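Whose Rulebook Is It?

I have now read the draft good-practice rules for two-handed robot work twice, once on a train and once at my desk with a pencil, and I still can't say what a lab is supposed to do differently after reading them. The draft runs to a little over 4,000 words. The word "appropriate" does a lot of the lifting. Loads should be appropriate, speeds should be appropriate, supervision should be appropriate to the task. I was an integrator for a long time before I started writing about it, and in that trade "appropriate" meant that the customer and I would be having an argument in May.

The draft comes out of the Garkness working group, which Bart Peeters chairs. He is careful and patient, and he answered my emails, so what follows isn't a complaint about him. It's a complaint about what happens when you write rules for a kind of machine before you have looked hard at the kind of work it does.

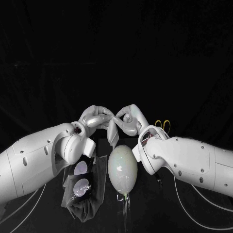
Take the clause on soft and fragile objects. It says the operator should define a maximum grip force for each object and record it. Fine for a tomato. But the clause assumes one object, held by one gripper, with nothing nearby that matters. Two-handed work is rarely that polite. Both hands here are busy with a limp piece of pale grey stuff, and right underneath it stands an inflated balloon that neither of them is holding. The recorded grip force tells you about the grey stuff. It tells you nothing about what a knuckle does to the balloon if one wrist dips. There's no clause for the thing you aren't holding, and in my experience the thing you aren't holding is what ends up on the invoice.

I put this to Peeters. His reply was that neighboring objects are covered by the general clause on workspace hazards. I went back and checked. The general clause says that hazards in the workspace should be identified and managed appropriately. See above.

Then there are cables. I bring up cables at every meeting and I can see people reaching for their coffee. The draft gives them one sentence, in an annex, and the annex is informative, meaning you can ignore it and still claim you followed the document. Anyone who has commissioned an arm knows that the arm on paper ends at the fingertips and the arm in the room has cables coming off it, and they go wherever gravity and the last person to move the table sent them. At the Dierckx plant, where I spent two winters, we lost more hours to a snagged lead than to any software fault. I would trade half of the section on ethical intent for one hard number on cable clearance. Pick 300 millimeters. Pick 400. I don't much care, as long as somebody can walk up with a tape measure and say yes or no.

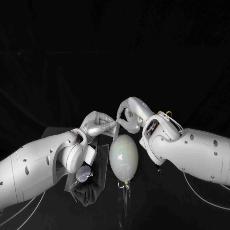

The usual answer is that hard numbers freeze a young field. Marloes Lambrechts made this case better than most in her comments on the draft, and I'll try to be fair to it. She argues that if you write a figure down now, people will build to the figure, and in a few years you'll have a generation of machines shaped by a guess. She has a point. I've seen it happen with guarding. The height of a certain fence was picked in a hurry by tired people, and we all lived with that fence for years.

But look at what the soft version gives us. A supplier can put "developed in line with good practice" on a data sheet, and it will be true, because there's nothing in the practice that could make it false. Pruvolska already does this in its sales material. When I asked their representative which clauses had been hardest to meet, there was a pause, and then I was offered a brochure. A rule you can't fail is a logo.

My second grumble is with the section on tests. The draft wants each new task "validated through a sufficient number of trials." Sufficient for whom? One lab that sent in comments runs 2,000 trials before it writes anything down. Another, which I'll leave in peace, is happy with an afternoon. Both are compliant. And neither has to say how the table was set up, which bothers me more than the count. Move a cup a hand's width and you may have a new task. Swap the cloth under it and you may have another. If the report doesn't say what was on the table and where it stood, the number of trials is decoration.
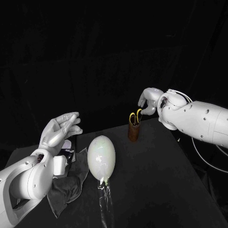

Sharp tools get their own paragraph, and it is the best one in the draft. Somebody in that group has plainly worked a bench. It says a tool with an edge should be presented to the robot handle first, that the storage position should cover the edge, and that the return movement should be tested as seriously as the pickup. You can check each of those. You can stand next to a cell with a clipboard and tick them or not. I'd like to know who wrote it, and I'd like that person put in charge of the rest.

It also shows up the paragraph right after it, on people in the area, which goes straight back to fog. People should be "aware of the robot's operating state." How? By a light, a sound, a sign on the door? I've stood next to machines whose operating state was known only to a man named Karow who was at lunch. If the group can say which end of a tool faces the hand, it can say what color the light should be.

I expect to be told that this is a first edition and that the second will be tighter. Maybe. I've been promised a number of second editions. What tends to happen is that the soft words get quoted in contracts, the contracts get signed, and then tightening the words costs somebody money, so they stay soft.

Comments on the draft close on 08/03/2024. Mine are in, and they come to five: a clause for objects near the hands, a measurable cable clearance in the main text, a required sketch of the table with every test report, a stated signal for operating state, and the word "appropriate" struck out wherever it appears without a number or a method beside it. Peeters has acknowledged receipt. He says the group will give them appropriate consideration.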